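A Word About Hard Water

If you've moved to Plalstead in the past year or so, welcome, and you've probably already met our water. It tastes perfectly fine (I drink it all day long and always have), but it comes up through a lot of limestone on its way to us, and it leaves a little of that limestone behind on nearly everything it touches.

The new well on Magbanua Road came online in January and now serves 157 homes on the east side, and a good many of you have written in to ask whether the water got harder. It did, a little! The mineral reading used to sit near the 100 mark and the last one we were sent was 200, so if your kettle has been looking chalky lately, you haven't been imagining it. 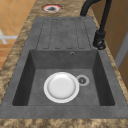 Plain white vinegar is still my favorite cure. Fill the kettle halfway, top it up with water, bring it to a boil and then go do something else for an hour. For a showerhead, tie a sandwich bag of vinegar around it at bedtime and take it off in the morning, and do run the shower for a minute before you climb in, or you'll smell like a pickle until lunch.

Coffee makers take a bit more patience, two rounds of vinegar and three of clean water in my house, and my old one still grumbles at me.

Free test strips are at the front desk while they last, one packet per household, please. If you'd like to talk softeners, come by the spring open house and bring your water bill along.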